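Hand-held gripper demos: small shiny items keep ending up inconsistent between two operators

Posted in Teaching by Demonstration, Thursday

trerk_bench wrote:

We are recording demonstrations for a two-arm sorting task at Trerkbridge. Two people, one hand-held gripper each, a table with a patterned cloth, a shallow tray and a handful of hair accessories. The job is to move each item between the cloth and the tray. So far we have 305 episodes, and I went through 55 of them this week.

Hair ties and the beaded bracelet are fine. Clips and the little clear ornaments are a mess. One operator closes on the middle of the item, the other pinches an end, and both slow down a lot right before contact. The policy we trained on the first batch hovers over anything small and then closes on air.

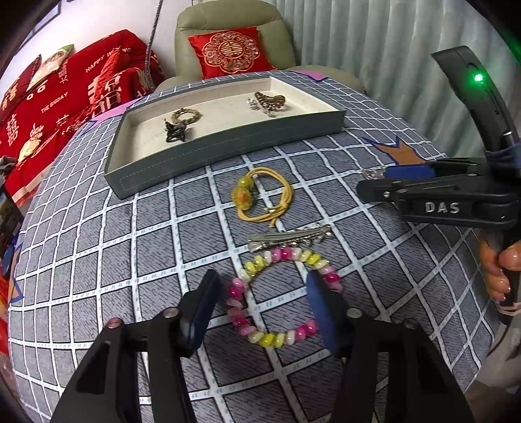 My other worry is order. I never told anyone which item to start with, so every episode goes its own way. Should I fix the order, or is the variety good for the model? And is there a usual way to tell people where to grab a thing that has no obvious handle? I would prefer not to throw out what we have.

2 replies

cevetti_user wrote:

Keep the episodes, but label them. We had the same trouble on a Cevetti arm with buttons and earrings, and the grasp point was the bigger problem by far. Two different grasps on the same object are fine if each one shows up often enough and is done cleanly. What hurts is a grasp that changes halfway, where the person goes for the middle, stops, and shifts to the end. Pull those out first. In our set of 668 that was most of what needed to go.

For the grasp rule, write one line per item and tape it next to the table. Ours said things like "long clips: across the body, jaws square to it" and "rings and loops: one side of the loop, never both sides." For the tiny ornaments we had people bring the jaws nearly closed before the final approach. With the jaws wide open you can't judge the last bit of travel, and that is where the hovering comes from.
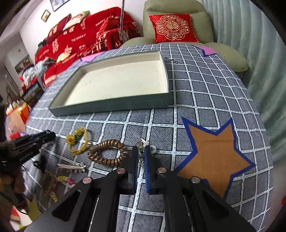
Jaws nearly closed at a small clear ornament, with other items lying on the cloth.

On the order, I would leave it free between items but not between people. Agree on who takes which side before you hit record. If both grippers head for the same thing, one person waits — and the waiting gets learned too, so you want it to look the same every time. Ours pulls back to the table edge and stays there until the other one has let go.

Also practice without recording. Ten minutes at the start of a session was enough for our operators to stop hesitating. If the slow approach is only in the early episodes, you can drop those and keep the rest.

Gemmont_7 wrote:

Get a plain cloth. Patterned ones gave us nothing but trouble and I would start over.

trerk_bench wrote:

The cloth stays, we want some clutter in the background. The hesitation is mostly in the early sessions, I checked. I'll cut the ones with a changed grasp, write up the one-line rules and record another batch before I retrain.

cevetti_user wrote:

Sounds right. Split the next batch by operator when you check it. If one person's clips work and the other's don't, you will see it right away.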